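2025-07-20

Second long day on the Fledby short, and I'm writing this up while the export crawls along, so forgive the rambling. The aim this week is to settle the music for the pond sequence and get the sound of the old newsreel section cleaned up enough that people can stand to listen to it.
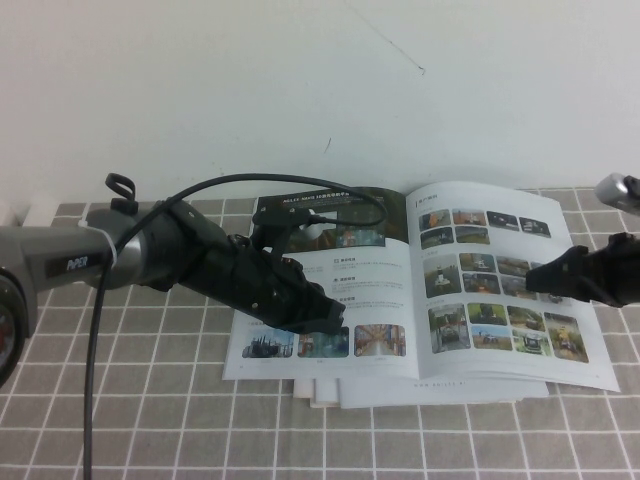
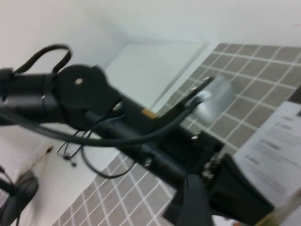 Brochure open on the gray grid tablecloth, first of the two.

Back to the pond. We've had the same slow guitar piece under it as a temp track since December, and I think we've all gone a bit deaf to it. It's lovely, but it tells you to be sad before the heron has even landed! I tried three other things today. The first was a plain cello line from the Gallagher sessions, which sat nicely until the cut to the reeds and then fought with the wind. The second was no music at all, just water and the far-off road, and I liked that a good deal more than I expected to. The third was the Edo flute recording, brought in very late - right on the wide shot - and that's the one I'd like everybody to hear with fresh ears.

The newsreel piece is from 1940 and the transfer came to us at 24 frames, so there was no speed problem to chase, thank goodness. The sound is another matter. There's a hum all the way through and a nasty click at the splice. I took the hum down gently in Skuvus and left some of the hiss in (take it all out and the narrator sounds like he's talking inside a sock). The click I drew out by hand, and it took five tries.

Everything is at 48 kHz now, including the flute, which had been sitting in the wrong folder at the old rate and drifting against the picture. I moved the old copy into the archive folder, so please don't pull it back in.

Still to do: fade on the end titles, which feels hurried to me, and another listen to the reeds on the small speakers. I left the three pond versions in the review bin, flute one on top. Export is at the credits, going to get my coat.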